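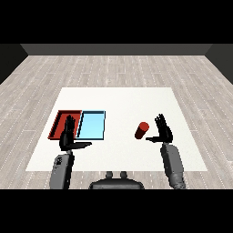

Attachment 1 - simulator view at the start position, red cylinder on its side

Home | Tickets | Guides | Downloads | Sign in

Ticket 482 - Cylinder sorting task: right hand keeps closing too early during remote control
Status: Open, waiting on customer
Product: Vurer teleoperation kit, simulator build
Opened: 7 October 2022

Customer wrote:

Hello, and thank you in advance for reading all of this, I know I tend to go on a bit. We are setting up the sorting task in the simulator before we try it on the real arms, and I've been doing the demonstrations myself with the gloves. The task is simple enough on paper. Pick up the red cylinder with the right hand, carry it over to the red tray on the left half of the table, let go, bring both hands back to the start. Then we do the same with the blue one and the blue tray.

When the cylinder spawns standing up, I have no complaints at all, it's lovely. When it spawns lying down, as in the attachment, the right hand starts to curl before I've got the thumb anywhere near it, and the fingertips push it away across the table. I chase it, it rolls, I chase it again, and after a while I give up and reset. Out of 80 demonstrations last week I had to throw out every one that started with the cylinder lying down, and I would really like those, because the Hundix policy we train afterward is no use to us if it has only ever seen upright parts.

Things I have tried already:
- Restarted the simulator and the glove server (in both orders)
- Redid the hand calibration, flat palm and fist
- Swapped the left and right gloves' batteries
- Slowed the playback rate down, which made it easier to watch but no easier to do

Support replied:

Thank you for such a thorough write-up, and please don't worry about the length, it saves us asking! My first guess is the grasp assist. It was switched on by default in the March build, and it begins closing the fingers once the palm is within a set distance of any loose object. It was tuned on standing cylinders. A cylinder lying down sits lower, and you come at it from the side with the thumb out, so the assist may well be firing while you are still lining up.

Could you try this for us?
1. Open Settings, then Hands, then Right, and turn Grasp Assist off.
2. Reload the scene so the change takes.
3. Record 3 demonstrations with the cylinder lying down, and save them even if they go badly.
4. Send us the session log along with them.

Customer wrote:

Well, that is a good deal better - the fingers now wait for me, and two of the three made it into the tray. On the third I had it nicely between thumb and fingers and it slipped out at about the moment I lifted. I'm willing to believe that one was me. Log attached. One other thing while I have you: on our Brallden gloves the thumb seems to lag a little behind the fingers. Is there a setting for that too?

Support replied:

Glad to hear it, and thank you for the log. It shows the assist firing on every one of your earlier lying-down attempts, so I'm happy we found the right culprit. The slip looks like a friction matter. Please raise Object Friction one notch for the cylinder and leave the table alone, otherwise it gets sticky to slide things along.

As for the thumb, yes, there is a smoothing filter that is set separately from the other fingers. Turn it down a little at a time, and stop when the thumb starts to tremble at rest. Let us know how you get on and I'll keep this open until then.

Related tickets
- Ticket 112: Thumb trembles after calibration
- Hand jumps on reset when gloves are left on
- Exporting demonstrations to Hundix
- Amarasinghe wrist tracker loses its zero

Contact support | Copyright Vurer | Back to top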